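# Everything Soft Goes in the Bin

I own one good table, and for most of the winter I couldn't see it. Sweaters, leggings, the dress I bought for a September wedding and then balled up after — it all lands there. So when my editor asked who wanted to write about clothing storage, I had my hand up before she finished!

My worst habit is the knot. I grab anything dark and stretchy, scrunch the top, and call it folded (it isn't).

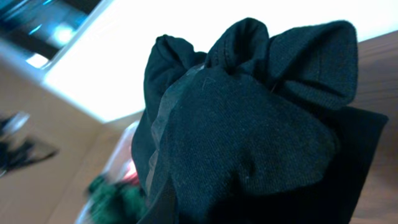
**By the Home & Closet columnist**
February 23, 2019

Black knits are where my system falls apart. Once they're bunched up I can't tell a tee from a skirt, and if something sheer gets caught in there too, forget it. I've pulled out the same bundle three mornings running, looking for a top that was in the wash.

I went shopping for help. Vikus makes a lovely canvas cube for $151, and I stood in the store stroking it for far too long, but canvas has the same problem as my dresser drawers: I can't see in. The Grorkby wire basket was cheaper and snagged a cardigan on day one. What I've ended up loving is the plainest thing of all, a clear plastic bin set right on the tabletop.

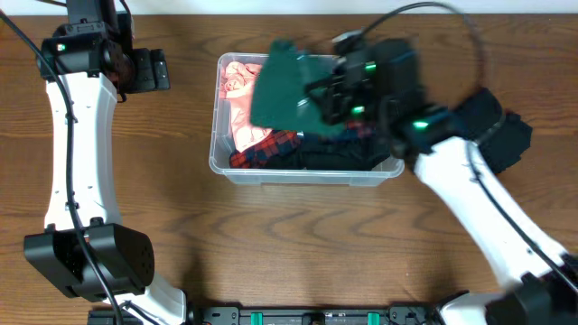 I don't fold first anymore. Everything gets dumped in, jumble and all, and then I take pieces out from the top one at a time and decide. Keep, mend, give away. Dark green stays, always — I look good in dark green and I'm not taking questions. Six pieces a night is my limit, and after nine nights I had a whole shelf back.

The Jaiswal catalog will sell you a 990-piece closet kit, dividers and clips and tiny labels included. Bless whoever has the patience. I'm sticking with my bin, and tonight I'm going in after the leggings.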